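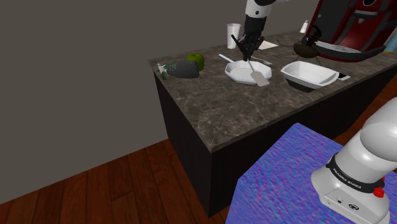
Cenditell, the robotics software company from Drurnden, has released Okari, a tool for teaching a robot arm a household task by remote control. With Okari, a person holds a small hand controller and looks at a screen, and the arm on the screen follows the movement of the hand. The first set of lessons takes place in simulated kitchens and is about simple cooking tools. In one of them the arm holds a spatula with its blade inside a white frying pan, while a green pepper, a baking dish and other things share the same counter. The person does the task at a natural speed, and Okari records each movement of the arm and the gripper as one demonstration.

The release contains 1,000 demonstrations made by 17 operators. Most of these operators had never moved a robot before. Each one received 30 minutes of practice before the recording was started, and after this time they worked alone, with a colleague in the next room for questions.

"We wanted that a person who knows kitchens can be the teacher," said Annelies Bosman, head of product at Cenditell. "A cook knows how low to hold a spatula and when to turn the wrist. Before, this person had to explain it to a programmer, and a lot was lost on the way. Now the cook can show it with the hand."

Okari records two views of the same work. The wide view shows the arm and the counter, and it helps the operator to plan the path. The close view shows the fingers of the gripper and the tool near them. Operators can change between the views with the thumb, without letting go of the controller, and they can also keep both views open side by side.

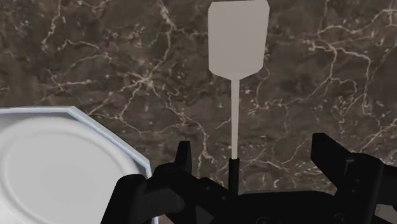
Close view in Okari: the gripper and the spatula against the veined marble, with part of a white plate at left.

According to the company, the close view was added after the first trials in January. Operators told the team that they could bring the arm to the right place, but they were not certain about the angle of the handle between the fingers. The team also changed how the controller answers to very small movements — it is now slower when the fingers are nearly closed.

A demonstration can be stopped, taken back by a few seconds and continued. The parts which were taken back are kept in a separate folder and are marked as corrections. The customer decides if these parts are used for training or not.

"The corrections are my favourite part of the collection," said Maarja Vanags, who leads the operator training. "When somebody moves the tool a little wrong and then repairs it, the robot can learn also the repair. I ask our operators not to hide their mistakes."

The kitchens were built together with the design studio Staniforth, which prepared the counters, the cookware and the surfaces. The colour of the stone and the position of the objects can be changed by the customer before a new recording.

Okari is available now for research groups and for companies in 2 versions, one for a single operator and one for a team. A version for guiding a real arm by hand is in preparation. Groups that wish to try the tool with their own tasks can ask for a demonstration at the Cenditell office in Drurnden.

Media contact: Annelies Bosman, Cenditell, Drurnden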